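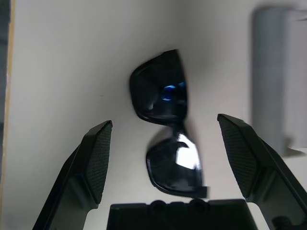
Best way to put sunglasses away in a case without marking the lenses?

Posted by Pei-shan Lo, 01/10/2024
Bendarine Community Help > Home > Storage and Small Items
799 views

We use cookies to remember your settings and to count visits to this page. By continuing to browse Bendarine you accept our use of cookies.

I have a pair of black sunglasses with thick rims and very dark lenses. They are nothing special but I like them and I would like them to last. My last pair ended up with fine scratches all over both lenses and I could not work out how. I never dropped them. They did spend a lot of time on the table by the door, and I cleaned them with whatever was in reach, normally a tissue out of the box.

This time I have a grey case and I want to use it properly. What I am unsure of:

Should the glasses go in lens side up or lens side down? Does it matter which arm is folded first? And is a tissue all right for cleaning them, or is that what did the damage? My sister says to wrap them in a tissue inside the case as well, but I don't know if that helps.

The case came without a cloth. There is a Fang shop in Trelton that sells cloths but it is two buses away for me, so I'd like to know if it is worth the trip.

Walid Saab

I worked at an optician's for 16 years, on the repairs side, so I saw plenty of scratched lenses. Most of them got that way on tables and in bags. A table looks clean but there is nearly always some grit on it, and the front of a lens curves outwards, so if you lay the glasses face down the lens touches first. Put them down with the lenses facing up, folded, every time.

For the case, fold the left arm first and then the right. Left and right as you wear them. On most frames the left hinge is set a touch closer in, so the arms lie flatter that way. If yours lie flatter the other way round, do that. You can tell by looking at them from the side.

Open the case fully and lay it on the table so that both hands are free. Pick the glasses up by the frame, at the bridge or at the corner by the hinge, and keep your fingers off the lenses. Lower them in with the folded arms underneath and the lenses upwards. Don't drop them the last inch. Before you close it, look along the edge to see that nothing is sticking out over the rim. If you have to press the lid down then the glasses are sitting wrong, or the case is too small for them.

Clear a bit of room first as well. Pens, cups, a plate with a used tissue on it, all of that tends to collect on the same table, and it is easy to knock something into an open case or put the glasses down on top of a pen.

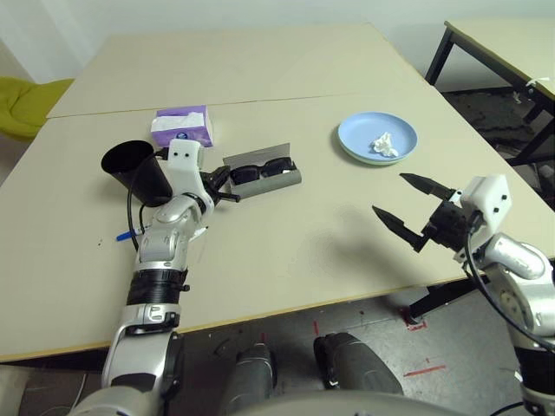
As for tissues, I would stop using them on the lenses. They are made from wood fibre and some have lotion in them, which smears. One wipe will not ruin a lens. A dry wipe every day with dust on the glass is a different matter. Rinse the glasses under a lukewarm tap, put one small drop of washing-up liquid on each lens, rub gently with clean fingertips, rinse again and dry with a soft cotton cloth. An old, clean T-shirt will do until you get a proper cloth. No fabric softener in the wash, as it leaves a film.

I wouldn't wrap them in a tissue inside the case. It takes up room and pushes on the lenses when the lid is shut. Empty the case now and then and wipe the inside, particularly in the corners where sand gets in.

Leltov

just get a case and use it, thats 90% of it. mine go in any way round and they are fine

Fang cloths are ok but any supermarket has them near the reading glasses. not worth two buses

Pei-shan Lo

Thank you both. I laid mine down the other way up for years, so that probably explains the last pair. I rinsed the new ones this morning and dried them on a pillowcase and they came up well. The right arm has to go first on mine or it won't sit flat. I'll look for a cloth next time I'm at the supermarket.

152 people found this page helpful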